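Interim Progress Report: Hamdy Branch Library Catalog Conversion
Reporting period: April through July
Submitted to: Zallier Fund, Local Collections Program

1. Status

The project is converting the card catalog of the Hamdy branch library, Movholm, into records in the Grikex catalog system. Work is in its second phase. The local history and periodical drawers are finished. The trade and agriculture drawers are in progress, and the maps drawer has not been opened. Spending is within the approved budget on all lines except supplies, which is covered in section 5.

At the close of July, 1,272 cards had been keyed. Of these, 1,219 passed the second check and have been loaded. The balance is held in a queue, mostly on account of missing shelf marks or titles that match more than one existing record.

2. Keying and checking

Each card is keyed once and checked once by a different person. The check compares title, author, date and shelf mark against the card. Subject headings are not checked at this stage. They will be handled in a single pass after all drawers are loaded, as set out in the original proposal.

The error rate was higher in April than in the later months. Most April errors came from one cause: the older cards use two numbering schemes, and the keying form had a single field for both. The form was changed in May. Cards keyed before the change were pulled and checked again, and the corrected records replaced the earlier ones.

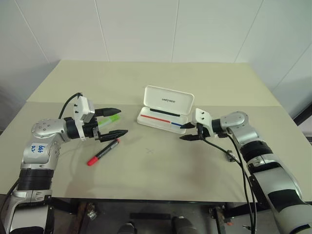

Cards typed before the branch moved to its present building carry a shelf mark in the upper right corner and a former shelf mark, usually struck through in pencil, below it. Both are now recorded. The former mark is kept in a note field that is searchable by staff only. Readers who bring in old citations can then be directed to the correct item without a search of the drawers.

3. Shelf comparison

The second deliverable is a comparison of the loaded records with the shelves. It has been completed for local history and is under way for periodicals. Items with a record but no copy on the shelf are marked "not found" and looked for once more after an interval of a month. Items on the shelf with no card are set aside for original cataloging.

The comparison produced 211 items with no card. The proposal allowed for fewer. A large share are pamphlets that were donated in boxes and shelved without being processed. They are short, and many have no printed date. We propose to give them brief records in this phase and leave fuller description until the subject pass. No change to the grant total is requested for this work.

4. Grikex configuration

The test copy of the catalog was set up in April and the live copy in June. Two problems are open. The import tool drops the second author when names are separated by a semicolon, and loaded records have to be corrected by hand. Sorting by date also places undated items first. The vendor has acknowledged both and has given a release in the fall for the import fix. No date has been given for the sorting problem. It affects display only and does not hold up loading.

5. Budget

Staff hours are slightly under plan for the period. Equipment is fully spent, with no further purchases expected. Supplies are over by 37 dollars, owing to a second order of acid-free folders for the pamphlets. We ask to cover this from the travel line, where one of the two planned training visits was replaced by a remote session.

6. Schedule

Trade and agriculture are expected to be loaded by the end of September. The maps drawer follows in October. Map cards use a different layout and need their own keying form, which is drafted but untested. The subject heading pass remains scheduled for November and December.

7. Decisions requested

Approval of brief records for uncarded pamphlets (section 3).
Approval of the transfer from travel to supplies (section 5).

The next report will cover August through October and will include the completed shelf comparison for periodicals.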